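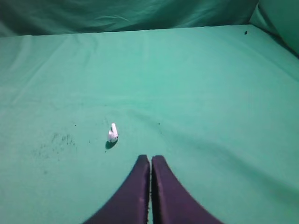
## Unit 4: Picking Up Small Objects

Handout for the Robot Manipulation lab, fall section. Instructor: Leonilde Amaral. Revised 21st August.

Read this before you come to the bench. The lab sheet assumes you have finished Unit 3 and can move the arm to a saved pose without help. If your Unit 3 sign-off is missing, see me first.

### What you will do

Each pair records a set of short demonstrations by moving the arm by hand control, then trains a small policy on them and runs it. The task is a single pick: start with the gripper near the cloth, close on the object, lift, and hold. Placing the object comes in Unit 5.

The object for this unit is a wireless earbud with a stem. Last year's class used foam blocks, and most pairs finished early and learned very little about grasp direction. An earbud has a thin part and a round part, and the two behave differently between a pair of fingers.

### Grasp direction

Think of the earbud as a short bar with a ball on one end.

- Closing across the stem gives two nearly flat contacts. The grip is narrow, and small errors in position along the stem don't matter much.
- Closing on the head gives contacts on a curved surface. If the fingers are off center, the head rolls out to one side.
- Closing along the length of the stem, tip to head, needs a wide opening and usually makes the object pivot.

For the view at the top of this handout, the stem points up and a little to the right, with the head lower and to the left. The earbud is ahead of the left fingertip, so closing the fingers from there would catch nothing. The gripper has to travel forward and left before it closes. Work out on paper how much you would also rotate the wrist, and bring your sketch to the bench.

### The wrist camera

All your training images come from the wrist camera. The fingers are always in its view and stay near the bottom center. This is useful, as the policy can learn where the object is relative to the fingertips without knowing where the arm is in the room.

It has a cost too. Late in the approach, the fingers can cover part of the object. Watch the camera feed while you record, and if you can't tell from the feed where the stem is, assume the policy can't either.

Look at the shadow as well. In our view it falls to the lower left of the earbud, with the light coming from the upper right. As the object lifts, the gap between it and its shadow changes, and a policy may pick up on that. If you move the lamp between recording and testing, expect different results.

### Cloth and background

The booth is lined in green so that a white object separates easily from what is behind it. The color isn't even. The middle of the work surface comes out pale and the lower right is darker, and there are creases toward the upper left. There are also small dark specks on the cloth, including a cluster to the left of the earbud and one clear spot near the far edge.

Don't swap the cloth or edit the specks out of your images. If your pair uses a color threshold to find the object, check what it does with them and write down the threshold you settled on. Pairs who skip this tend to get a mask that works in the bright area and breaks up in the dark one.

### Recording

1. Log in to Workgate and open a new session under your pair's name.
2. Check that the camera feed is live and in focus enough to make out the stem.
3. Put the earbud down in a new position and at a new angle for each demonstration. Use the whole cloth, corners included.
4. Approach at a steady speed. Stop above the object, line up, lower, close, lift.
5. Mark each demonstration as good or bad before starting the next one. Keep the bad ones.

You need 49 good demonstrations. Train for 2,000 steps with the default settings, then run the policy from starting positions that were not in your set. Change one setting and train again.

Save everything in the Garkley folder on the lab drive. Files left on the bench computer are deleted when the next pair logs in.

### Safety

One partner stays at the stop button whenever the arm is powered. Hands stay out of the booth until the arm is parked. Don't reach in to straighten the object during a run, even if it has only moved a little.

### What to hand in

Two pages per pair, plus your sketch. Include your success rate for both training runs, a sorted list of failures (missed, rolled, dropped, pushed away), and a paragraph on which grasp direction the policy ended up using. If it differs from the one you demonstrated most often, say so and give your best explanation.

Reading for Unit 5 is the Nguyen notes on placing, sections 2 and 4. The first Unit 5 bench slots open in October.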